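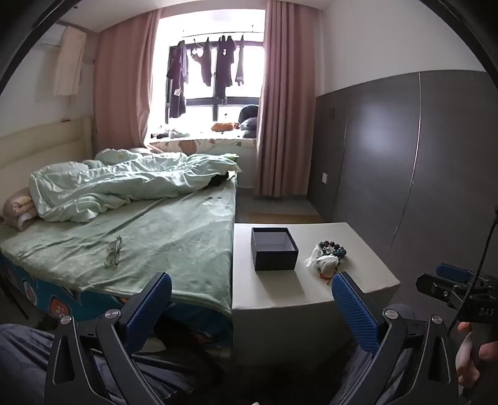

Caderno da cozinha de ensaio, março

Pão de teff com fermento natural, quarta tentativa. Comecei às 7h40. O fermento é o Kata, alimentado ontem à noite com farinha Gidey, e de manhã tinha cheiro mais ácido do que eu gosto.

Massa: 400 g de farinha de trigo, 123 g de farinha de teff, 9 g de sal, 38 g de mel. A água pus a olho no fim, o que foi um erro, porque agora não sei repetir. Desta Araya pede que se pese tudo, e tem razão.

Primeira fermentação no armário Clenent. Dobrei a massa três vezes. Na segunda dobra ela ainda rasgava nas bordas; na terceira ficou mais lisa, mas pegava muito à mão. Molhar os dedos ajuda, farinha não.

Forno a 230 graus, com tampa, 46 minutos no total. Tirei a tampa tarde demais e a côdea ficou pálida. O miolo está fechado em baixo e bom em cima. O sabor agradou-me, um pouco a noz.

A Eldana Negussie provou e acha que o mel é demasiado. Ela faria só com metade e mais sal. Vou experimentar 19 g.

Para a próxima:
- pesar a água
- tirar a tampa aos 25 minutos
- perguntar à Astska se ainda têm teff escuro
- não cortar o pão quente (outra vez!)

Metade do pão ficou no congelador, em fatias.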